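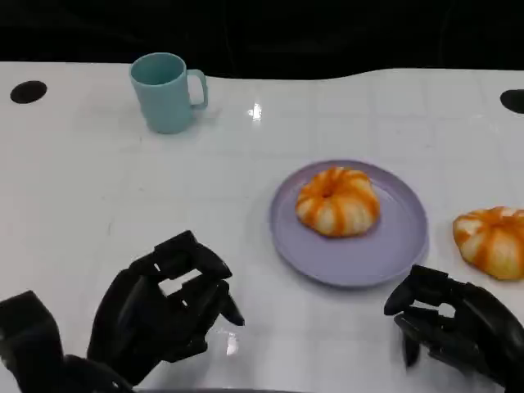 Table 2, with the mug, the plate and both pastries set out.

Home | Projects | Work with us | Contact

Operators wanted for robot example recording, Garkow site

Ellport is looking for people to steer a pair of robot hands through small table jobs: moving a pastry to a plate, shifting a mug, clearing up. Each run is saved as an example for a learning system. We need 400 good runs per task by October.

You may have read that machines like this will soon be running your kitchen. We doubt it. The last set had 2,006 runs in it, and the system trained on it still made a poor job of plates. More examples may help, or they may not, and we would like to hire people who can live with that.

The work is slow and repeats itself. You will do the same move many times, mark your own bad runs as bad, and write a line on what went wrong. Please don't tidy up the notes to please us - a flattering log is no use to anyone here.

You need steady hands, decent eyesight (glasses are fine) and patience with equipment that stops for no clear reason. No coding. Gamers are welcome to apply, though we haven't seen that it makes much difference.

Shifts last four hours, with paid breaks and paid training. Runs that fail are paid the same as runs that work.

Send a short note on any dull job you have stuck with to Valbona Softić. Damir Milošević runs the trial shifts and will answer questions about the setup. No cover letters about the future, please.

This site uses cookies to remember your settings. Accept | Decline

© Ellport | Contact | Back to top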